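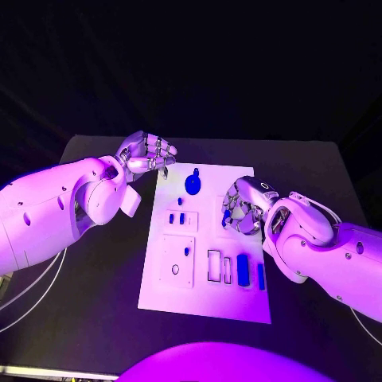

# Light to work by

2022-02-11

The council offices at Mellside were lit for half a century by ceiling tubes of a single kind, fitted in straight rows and controlled from a panel beside the porter's desk. Staff who sat beneath them had no say in the matter. When the last of the tubes was taken down in July, the council had spent two years deciding what should replace them, and had learned a good deal about a subject which most employers leave to the electrician.

The Mellside lighting review was led by Niloufar Parsa, a building services engineer who had previously worked on schools and clinics in the Surkley district. Her brief was to reduce the electricity bill. She asked for it to be widened at the outset to cover the comfort of the staff, on the grounds that the two questions would be settled by the same set of drawings. The council agreed, and 660 employees at three sites were invited to complete a survey. The return was high for an exercise of the kind, and the comments ran to many more pages than the answers.

Glare was the most frequent complaint. Staff in the planning department, who still consult large paper drawings, reported that the old fittings produced a bright patch on any glossy sheet, and that they had grown used to standing at an angle to their own desks. Those in the payroll office, where the work is done almost wholly on screens, found the room too bright and had removed tubes without permission. In the post room the difficulty was the opposite one, and a desk lamp brought from home had been in use there for 6 years.

## More than brightness

For much of the last century, the lighting of a workplace was judged by a single measurement taken at desk height. If enough light reached the desk, the room was held to be satisfactory. The measurement remains useful, and Ms Parsa's team took 1,261 readings with a hand-held meter over the course of one winter. The readings did not, however, explain why two rooms with the same result could be regarded so differently by the people in them.

Part of the answer lay in the walls. A room in which the desks are bright and the walls are dim tends to be thought gloomy, whatever the meter says. The review recommended that some light be directed at the walls and ceilings of every office, and that dark paint be avoided on any wall facing a window. Colour also played its part. Lamps are sold as warm or cool, and the old stock at Mellside had been replaced piecemeal with whatever was in the store, so that a single corridor might pass from yellow to blue and back again. 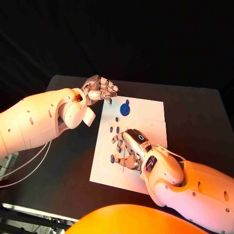 *Orange light on the white shells of two robot arms, with a sheet of paper on the table beneath them.*

Opinion on the matter of warm and cool light was divided. Trial rooms were fitted out on the second floor, and departments were moved through them in turn for a fortnight at a time. Older staff asked more often for brighter light than for light of a particular colour. Several of those who worked early shifts preferred a cool light in the morning and disliked it by late afternoon. The final scheme provides a neutral light throughout, with warmer lamps in the staff room and the two interview rooms.

## The question of the switch

The greatest disagreement arose over controls. The first proposal, submitted by the contractor Brastel, relied on sensors to dim the lights in response to daylight and to turn them off in empty rooms. It promised the largest saving. It was also unpopular in the trial rooms, where people sitting still at their desks were from time to time left in the dark.

Marjan Nazari, who represented the staff on the review, argued that every room should keep a switch by the door which did what it was told. "People will put up with a light that is not quite right if they are able to change it," she wrote in her submission. "They will not put up with one that changes by itself."

A compromise was reached. Sensors govern the corridors, stairs and stores. In the offices, lights are switched on by hand and go off on a long delay, and each group of desks has its own dimmer. A second firm, Zarei, was engaged to supply task lamps for those who asked for them, and 85 have been issued to date. The largest number went to the planning department.
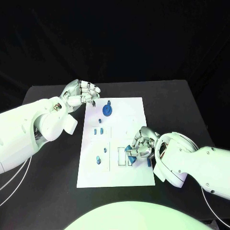

*Small blue parts on a white sheet, set out on a dark tabletop.*

Costs have been watched closely. The council expects the new fittings to pay for themselves within the life of the present lease, although the hand switches have reduced the saving first forecast. Members were told of this before they voted, and accepted it.

Some matters remain open. The council chamber, with its listed plaster ceiling, was left out of the programme, and still depends on pendant lamps that are difficult to reach and costly to clean. The records room in the basement has been rewired but awaits its fittings. Ms Parsa has advised that the survey be repeated once staff have worked through a full winter under the new arrangement, and the council has set aside funds for a further set of readings at all three sites.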